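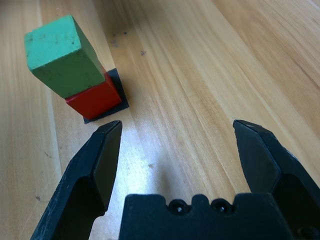 Playroom block check, Turthorpe site, 2021-02-12. Sets in use are the Gemeo painted blocks, stock line 556. Paint wear is graded on the broad faces first; the green block standing on the red one has small dark specks and scuffs on its front face and worn edges, grade 2, keep in use.

Home | Checklists | Rooms | Contact

1. Splinters or cracks: none felt. Pass.
2. Paint lifting at corners: none. Pass.
3. Stack test, tall block on cube, on gray pad: seated squarely. Pass.
4. Pad flat on table: pass. Keep a margin showing past the block.
5. Tabletop clean: fail. Dark specks of debris near the pad. Wipe down and recheck.
6. Storage bin lid: hinge stiff. Order from Histport.

Next full check: June. File copy to Onuoha office.

2 comments | Share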